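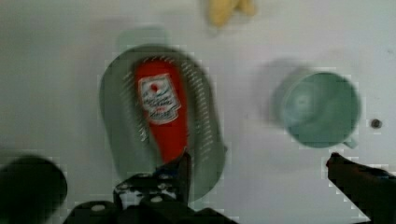 Anley Folding Dish Rack review

I bought the Anley rack in April to replace a wire one that had rusted through at the feet. It cost $34 at the Drerkham outlet store, down from $51. I have used it every day, for two adults and one kid who goes through a lot of cups.

Setup took a minute. The two sides swing up and lock into the base with a click. The left lock was stiff at first and loosened up after a week. Folded, the rack is thin enough to stand between the fridge and the wall.

Capacity is fair. Dinner plates stand up straight and don't slide. Soup bowls are a problem – the slots are spaced for flat plates, so bowls lean on each other and take up twice the room. Long glasses go on the side pegs. A big skillet fits only if nothing else is in there.

The silverware cup is the weak part. It hooks over the rail and comes off if you load it all on one side. Mine ended up in the sink twice. I moved it to the back corner, where the wall holds it in place, and it has stayed put.

Drainage works well as long as the counter is level. The spout turns to either side and can be pulled off for cleaning. Water does collect in the seam under the spout, and I go over that with an old toothbrush on Saturday. Our water is hard, so expect some white marks if yours is too.

I also looked at the Sorurmont two-tier rack. It holds more, but it would not fit under our cabinets. The Ruiz-Ortega model was $60 and had no spout at all, just a tray you have to carry to the sink and tip out.

The feet grip well and have left no marks on the counter. The paper insert says to hand wash only, and the warranty runs 300 days from purchase. Keep the receipt, as the store asked for it when I called about a spare silverware cup. Those are sold separately.

Four stars out of five.

Erick Chege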